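House Rules for Helpful Machines

By the time I got to Raranley on Sunday afternoon, the kettle was already on and somebody had taped a fresh sheet of paper to the pantry door. It was headed "Before You Press Start," and it ran to 21 lines, a good many of them crossed out and written over in a different pen. I loved it right away.

Raranley is a small workshop where household robots are taught the chores most of us would happily hand over, and the people who run it have spent the better part of a year writing down how that ought to be done. There are big formal safety standards for industrial robots, of course, and everyone here has read them, but a factory cell with a fence around it is a long way from a kitchen table with a cloth on it. So they've been filling in the gaps themselves, one chore at a time, and sharing the drafts with a sister workshop called Flalier (which, I'm told, sends them back covered in friendly scribbles).

The dish chapter is the longest. It asks that every trial begin from a layout that's been written down, right to which plate is out and which ones are racked, and that nobody reach over the table until the arm has been stopped and the person running it has said so out loud. It wants the speed kept low whenever a person is within 60 inches. And it wants the failures logged with the same care as the successes, a rule that took some getting used to, I gather, for people who like to bring home good news.

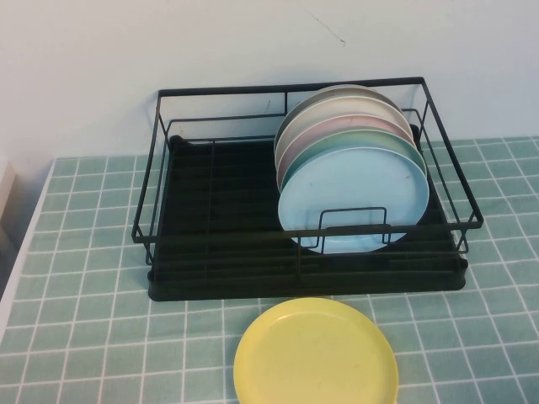
Tomomi Chiba would put the logging rule first if the chapter were hers to rearrange. A dropped plate that goes unrecorded, she told me, teaches the next crew nothing, and they'll go and drop one just the same way. She'd also like the starting layouts kept simple enough that a newcomer can set one up from the sheet alone, without having to ask.

Renato Enriquez worries more about tired people than tired motors, and he pushed for a break after every 20 trials. It's in there now, line 4, underlined twice.

The dish chapter goes over to Flalier next, and laundry comes after that. I've been promised a look at the draft, and I've already got my pencil sharpened!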